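# Test the gripper on the boring table first

Most gripper comparisons I read start with grip force. Ours did too, and I think it was a mistake. We spent January looking at two-finger grippers for the sorting line at Sunby, and the number on the front page of each data sheet told us very little about which one we should buy.

The parts we sort are small and light. Any gripper on our short list could hold them. What separated the candidates was the approach: how wide the fingers stand when open, how much room they need beside the part, and what the arm's wrist does to the camera's view on the way down. You learn that on a crowded table, and a simulated one is the cheapest kind to crowd.

Shabani Biwott built ours over 4 days. I asked him to leave the clutter in, and he did – tray, box, multimeter and all.

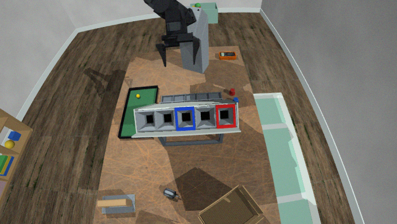

*The sorting table in simulation, with the two-finger gripper open. The blue and red outlines mark two of the five compartments.*

We ran 300 picks per gripper on that layout. The Skalotura model, which had the weaker grip on paper, had the fewest collisions. The Likar was stronger and its fingers kept catching the tray border.

People object that simulation flatters everything, and they have a point. Contact is hard to model, and I wouldn't trust a simulated slip test. But clearance is plain geometry, and a finger that hits a rail on the screen will hit one on the floor. We would have paid around $2,000 to find that out with hardware.

My advice to anyone choosing now is to model the worst table you have, run the same picks with every gripper, and leave grip force for the second round.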